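Home | Women | Kids | Shorts | Sale | Stockists

Ovari Pull-On Denim Shorts

I've lived in these since June, so I was chuffed when Surik let me write the page for them. They're a pull-on denim short with an elasticated waist, and I bought my first pair after a big roast dinner (no regrets). The waistband has loads of give, it doesn't roll when I sit down, and I can wear them on a long drive up the coast without undoing anything! 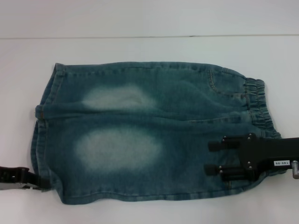
Catalogue no. 308, page 12

The colour is a soft, faded teal-blue with big pale patches on the legs, so they look like you've owned them for years. I love the curved pocket with the lighter stitching – mine fits my keys and a tube of sunscreen, though I wouldn't trust it with a big phone. Sizing is generous. I'm between sizes and went down one, and my sister did the same.

Wash them inside out on cold and hang them in the shade. I fold mine lengthways down the centre seam and they stack nicely in the drawer. If you're ordering for a colder spot, have a look at the Urnia leggings to go underneath (I've done it, it's a good look with boots).

Comments

Afiq Pangaribuan: Bought a pair for my wife and she's asked for a second. Do they come in a darker wash?

Jen: Went down a size like you said, perfect. Waist is super comfy.

mozzie_k: Bit long on me but I just roll the cuffs.

You might also like
Urnia Winter Leggings
Ismail Canvas Belt
Ovari Denim Skirt
Surik Cotton Singlet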